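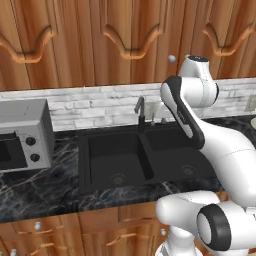

Can a Robot Do the Washing-Up Yet? Project Report

Group: Akash Chauhan, Biljana Radonjić, Inmaculada Salcedo
Supervisor: Yolanda Pacheco

1. What we set out to test

Our question came from adverts. Every few months a firm shows a robot tidying a kitchen and says the home version is nearly ready. We wanted to know how much of one small chore an arm could do if we gave it every advantage. The chore was to pick up a single item by the sink and put it in a bowl on the worktop.

All our trials were run in simulation. We trained a controller, which we called Dinu, on 184 demonstrations that the three of us recorded by hand with a game controller. Biljana recorded most of them and her runs are noticeably smoother than the rest.

2. How we scored it

A trial was a pass if the item ended up inside the bowl and the arm had let go of it. Knocking the item over was a fail even if the arm got it later. We argued over this rule until a Wednesday meeting with our supervisor, who told us to keep it strict. A person who knocks over a glass twice before putting it away hasn't done the job well, and we saw no reason to be kinder to a machine.

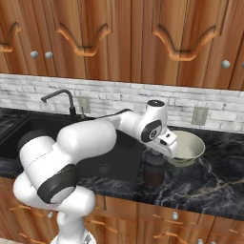 We also set a time limit, which was Inmaculada's idea. Without one, Dinu would sometimes hang over the worktop making tiny corrections until we stopped the run ourselves. In a demo video that part would be sped up or left out.

3. Results

We ran 31 scored trials and Dinu passed 7. Most failures came at the grasp: the fingers closed too early, or on one side only. In 2 trials it picked the item up properly and then let go short of the bowl.

Akash thinks more demonstrations would fix this. The other two of us doubt it, as the last batch we added made little difference.
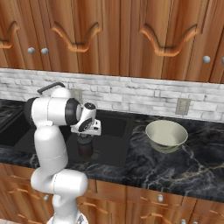
Grasping inside a basin turned out to be the hardest version of the task. The arm has to come down from above, and it must keep clear of the walls and the tap on the way back out. With a dark brown cup standing in a black sink there is also very little contrast to work with, whereas the cream bowl on the marble is easy to pick out. A real sink would add water, suds and a fork lying at the bottom, and we had left all of that out.

4. What we think it means

Moving a cup into a bowl isn't washing up. We didn't attempt scrubbing, rinsing or stacking, and our pass rate was poor even so. Our controller is a student effort and a better one would score higher, but we would want to see unedited runs in a messy kitchen before believing any claim about chores.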